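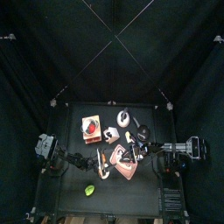 Samran Ongart was late for our call, and he apologized three times before I had even said hello. He had been out on the cliffs above Fendton, checking a rope that he had already checked the night before, and then he had stopped for soup.

"I always check it twice," he told me, laughing. "Once for me and once for my mother. She doesn't come to watch, but she phones afterward and asks about the knots!"

Samran is a free climber these days, mostly on sea cliffs, though he came to it by way of diving (he spent two years jumping off the harbor wall at Hudovham with his cousins, and has the scar on his chin to show for it). His longest route so far, a line called Thongdee, runs 172 feet up the north face, and he climbed it last November with his old friend Wichai Pongsiri holding the rope.

I asked whether he gets scared, which I suppose everybody asks him.

"Oh, all the time," he said. "At 40 feet I'm terrified. At 90 feet I start thinking about lunch. I can't explain it. Wichai says my brain gets bored of being frightened, and maybe he's right, he's known me long enough."

The two of them still argue about the last move on Thongdee, a long reach to the left that Wichai thinks is silly and Samran thinks is the best part of the whole climb. They have agreed to go back and try it Wichai's way, if the wind lets them.

"He'll be unbearable if it works," Samran said.

After that he wants to visit Vesosura, where the rock is softer and the locals climb barefoot. He has been practicing on the garden steps at home, and his feet, he tells me, are not enjoying it one bit.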